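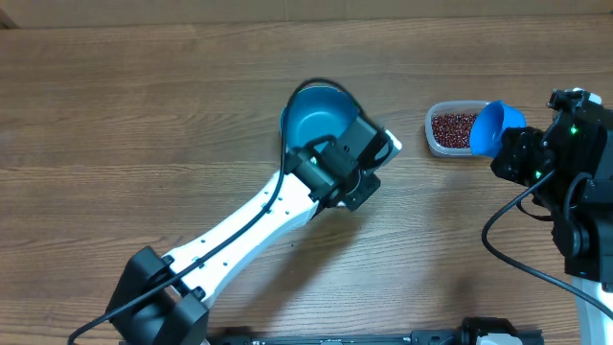 *Streaky brown wood grain, knots and all.*

I've been oiling furniture again. Styliani Kokkinos gave me her old sideboard in August and it sat in the hall until this month, dry and gray along the top. I sanded it by hand, 3 grits, always with the grain.

The oil goes on thin. I leave it for 10 minutes, wipe it off, then wait a day — longer if the room is cold. The first coat vanished almost at once. The second brought up a reddish band near the back that I hadn't known was there.

Vimala Joseph says wax would be less work. She may be right, but I have most of a can left. The drawers still stick, and I'm leaving those for next weekend.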